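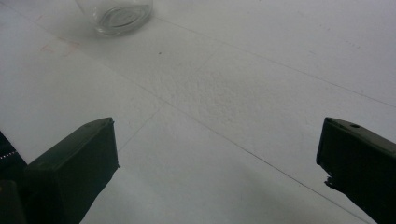 Right, so the cloudy glasses are back, and I'm opening this again because the last ticket got closed while I was away. I run the tea counter at Tarawneh and we bought 310 of the Namis tumblers for it. They were lovely until November, when they started coming out of the machine with a white bloom on the inside that wouldn't wipe off. I've been checking them over a sheet of white paper, with the glass stood upright, and it's the best way I've found. The one I've got here is one of the good ones: you can see the paper straight through the side of it, and the rings in the thick bottom are easy to make out. Put a bad one in the same spot and it's like looking through milk!

Category: Kitchen & Catering > Glassware > Marks and residue
Status: Reopened

What I've tried so far:

Vinegar soak, overnight. Bit better, then the bloom came back after 2 washes.

Less detergent. No change that I could see, and the teaspoons came out grubby, so I put it back up.

Different rack (the tall one from the Priltex set). I thought they might be knocking together — they weren't.

Washing a few by hand. These stayed clear, so I'm fairly sure it's the machine and not the glass itself.

Update, 4.15 pm

Byung-chul Koo rang me back, thank you! He asked when the softener was last topped up with salt and I had to go and look. Bone dry. He also asked how many washes we'd done on the current filter, and the counter says 3,000, when it's meant to be changed at 2,000. Oops. I've put salt in and ordered a filter.

Update, next morning

Filter's in. Ran two empty cycles and then a full rack. The new glasses are clear but the old cloudy ones are still cloudy, and Byung-chul thinks some may be etched, in which case they'll stay like that. I'm going to try citric acid on a dozen before I give up on them. Could you leave this open until I've done that, please? And can someone tell me if the softener light is supposed to come on when the salt's low — ours never has.

Leen Harb

We use cookies to keep you signed in and remember your tickets. Accept all | Manage choices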